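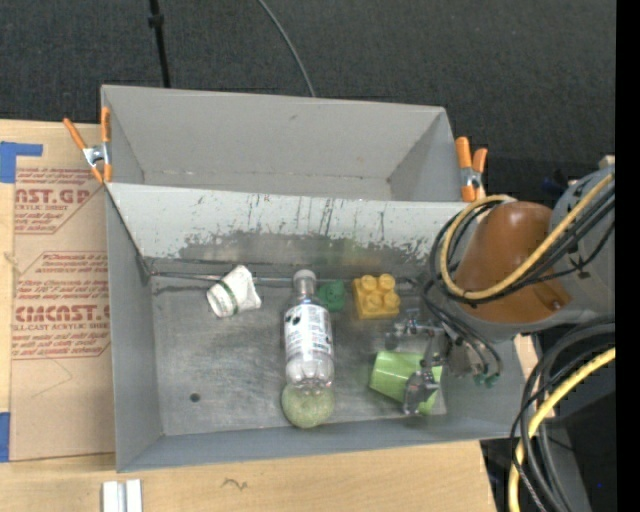

Flesero bench says leave the bins clamped overnight, otherwise the seam creeps and you start the next day re-squaring everything. Fine by me, clamps stay on. They lost most of a morning to it in May apparently.

Notebook, sorting bench, 4:20 pm

Two gray bins, light wood top, orange-handled spring clamps at the back bin's corners. Sloped panel between is in bad shape, paint flaked down to metal along the lower part. Want it sanded and recoated before the edge gets any worse. Gistley quoted 90 for a new panel, seems steep for a bent sheet. Try sanding first. Wipe down before primer!! last coat went on over dust.

Contents today: crumpled white cup w/ green stripe, clear bottle with cap and label, pale green mottled ball, small dark green block, couple others. Keep the cup crushed, don't swap in a fresh one, the round ones roll too easy and we want awkward shapes in the mix. Bottle stays capped. If the label starts to peel, pull it off completly and write that down, half a label is worse than none.

Ball is the annoying one. Likes the front wall. Tried shimming the front legs, made it worse, took the shims out again. Table top might be a hair off level, need the long level back from the Barajas room. Check both directions, not just front to back.

Order no. 1832 (Stovside) still not here. Should be spare clamps plus 6 rubber pads for the jaws. Pads matter more, bare jaws are chewing the bin rims. If it isn't in by the time the panel is done, cut pads from the old mat, 20 mm squares, double sided tape. Ugly but ok.

Labels for the bins: front one = in use, back one = empties into. Been mixing these up in the log so from here on write FRONT or BACK, no "left bin", depends where your standing.

To do
level the table
sand panel, mask the seam first
chase Stovside
new page for the object list, old one has too many cross-outs to read

Scuff high up inside the back bin, leave it. Cosmetic.

5:05 masking tape is down to the last bit, added to the order sheet. Sanding block is in the second drawer, with the good scissors.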